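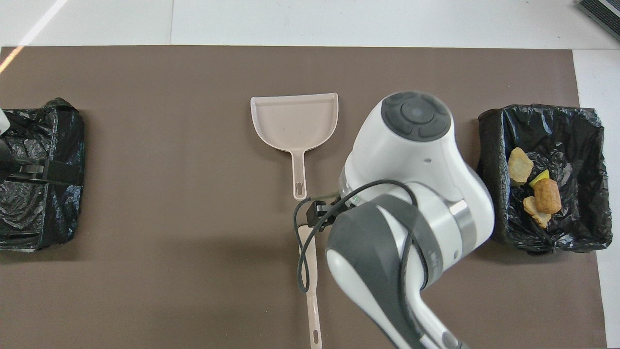 A buyer from Bragança wrote to us last September that she had gone through three dustpans in as many years before this set, and that every one of them had gone at the same spot, right where the handle meets the scoop. She wanted to know if ours was any thicker there. It is, and her letter is a good part of the reason this page is longer than it used to be!

Rodier Tabletop Dustpan and Brush Set, light pink

We have carried the Rodier set for a good long while now, and it remains the one we reach for ourselves when the bench needs a going-over at the end of the day. It is a small, plain, friendly sort of tool, made for crumbs, pencil shavings, thread ends, potting soil and all the other little things that collect on a work surface – the kind of mess that hardly seems worth getting the big broom out for, but that ends up on your sleeves if you leave it.

The dustpan is light pink plastic with a wide, flat scoop. The side walls are raised and there is a lip along the back, so what you sweep in tends to stay in while you walk it over to the trash (we have a long shop and can vouch for this). The brush has a long handle in the same light pink, and both pieces have an elongated hanging hole at the end of the handle. A plain cup hook or a finishing nail will do nicely. If you hang the two side by side, leave yourself a little elbow room between the hooks, as the scoop is wider than people expect.

Using it on a mat

Plenty of our customers work on a large mat laid over a table, and the question we get most is whether the pan will catch on it. On a smooth mat, no. Set the front edge down flat, tip the handle up just a touch, and sweep toward you in short strokes. On a mat with a nap or a heavy weave you will want to press a bit more firmly, and you may find that a fine line of dust stays behind at the edge of the pan. Back the pan up an inch and sweep again. Two passes usually gets it.

For sewing rooms, go over the mat with your hand first and pick up any pins. They slide under the lip of almost any dustpan ever made, this one included.

Care

Wash both pieces in warm water with a drop of dish soap and stand the brush up to dry with the bristles clear of the counter. Please keep them out of the dishwasher. Light pink does show smudges sooner than a dark color would, and a soft cloth with baking soda takes off most of what soap won't. Pencil graphite is the stubborn one – we have had good results with a white eraser.

Ordering

Sets are packed 2 to a sleeve or 50 to a carton. Schools and workshops taking 9 cartons or more should write to us before ordering so that we can work out the freight, which is nearly always cheaper than what the cart will tell you. Our Vellavport warehouse took in 2,000 sets this summer, so there is no wait at present on this color.

Page updated 15 August 2021

Search products
Enter keyword or item no.
Go

Related items
Dresine Bench Brush, short handle
Dresine Countertop Bin Liners, black
Rodier Upright Dustpan
Rodier Cup Hooks, card of 9
Large Work Mat, brown

Contact us | Shipping and returns | © 2021 Vellavport Household Supply | Back to top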